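Setting a Harvest Table with Pretend Pumpkins
Posted in May by Eino Riihimäki
Print this page | E-mail this page to a friend

Yes, I know it's May and I'm writing about pumpkins. But this is when I pull the fall boxes out of the hall closet and see what made it through another year, and it's also when the yard sales start up around here, so if you want a good cheap batch of fake pumpkins you should be looking now. Come September everybody wants them!

I do a harvest table every fall for the neighborhood kids' supper, and every year somebody asks me how I get it to look full without it turning into a mess the minute the food comes out. So I finally wrote it all down.

What you need

A table, first of all, with a top you can wipe. Skip the tablecloth if you have kids coming. I used one for years and it always got pulled.
Plates with a colored rim. Plain centers, please – food looks better on them and you won't be fighting a pattern.
Pretend pumpkins, toy ones or craft store ones, in two or three sizes. Toy ones are my favorite because they're made to be dropped.
A damp rag, a dry rag, and a soft old toothbrush.

Cleaning them up

Fake pumpkins collect dust in the grooves like you would not believe. Wipe each one all over with the damp rag, then go down every groove with the toothbrush, top to bottom, turning as you go. A drop of dish soap is plenty. Dry it right away, especially around the stem if it has one, since glued stems hate sitting in water (I lost two that way before I learned).

If the color has rubbed off somewhere, leave it alone and turn that side to the wall. I tried touching one up with Tovetti craft paint and the patch came out a much redder orange than the rest. It's in the garage now.

Setting the table

Plates go down before anything else. I can't say this loudly enough! Most people start with the centerpiece, make it gorgeous, and then find out there's no place to eat. Put a plate at every seat, pull it in an inch or so from the edge, and look at the strip you have left down the middle. Your pumpkins have to live in that strip.

Now take the biggest pumpkin and set it a little off center. Dead center looks like a store window to me, though my friend Jarmo Kauppinen does his dead center every single time and people compliment him too, so suit yourself. Medium ones go on either side, not touching. Save the little ones for filling gaps at the end, and stop sooner than you want to. I usually take one back off.

Then sit down. Really – go sit in a chair, at kid height if you can manage it, and see whether you can look across at the other side. Anything that blocks a face gets moved or swapped for something shorter. While you're down there, reach for a pretend bowl of potatoes and see what your elbow hits.

Serving dishes need a landing spot as well. I leave one open space at each end about as wide as a dinner plate, and that has been enough for us, even the year we had 15 kids and two kinds of chili.

A few words about color

Orange is bossy. If your plates have brown or gold rims, the whole table goes kind of muddy by lamplight, and I've found that a cool color wakes it right up. My favorite mix these days is orange and purple over green: a ribbed pumpkin, bright orange with yellowish highlights and darker shading down in the grooves, and right beside it a plain white plate with a lavender-purple rim, all of it against a green tabletop. Try the pumpkin next to one empty plate before you commit to setting the whole table, and hold it just above the spot first if you're not sure, sliding it over a bit one way and then the other. Lift it with a grip on the top and the sides so the ribs don't scrape the plate rim on the way down. When you like what you see, do the rest of the seats to match and go start the chili. 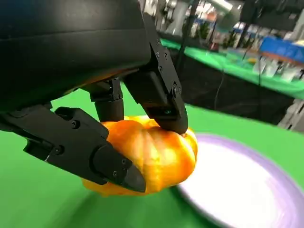 Contact Eino | Copyright Eino Riihimäki, all rights reserved | Back to top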